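Okay, I finally went to the Drullelbridge wood fair and I have to tell you all about shellac. Thread!

1/ I always thought shellac was something your grandma's radio was covered in. You can still buy it as dry flakes and melt it down in alcohol yourself! It smells great and it dries so fast you can put on several coats in an afternoon.

2/ A woman at the Clollow stand had been working on one tabletop since June. 94 coats. NINETY-FOUR. She let me run my hand over it and I didn't want to give it back.

3/ Oil people and varnish people do not sit together at lunch, by the way. I am firmly in the middle and ate my sandwich with both.

4/ Best talk of the day was on sanding between coats. Go finer than you think, go lighter than you think, and wipe everything down before the next one. I've been skipping the wiping for years (sorry, bookshelf).

5/ A high gloss on reddish-brown wood still gets me every single time. I know matte is what everybody wants now. I don't care, give me shine!

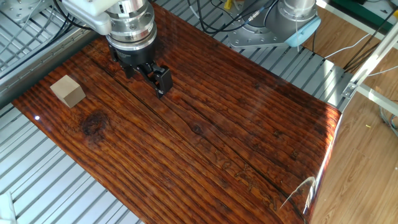
6/ Came home with 2 bags of flakes, a brush I can't really afford and a stack of scrap from the Triantafyllou table, where everything was half price after four.

7/ First project is my old nightstand. It has 62 years of coffee rings on it and I'm keeping at least one.

8/ If you've done this on oak, tell me what you filled the grain with. I'm starting Saturday morning!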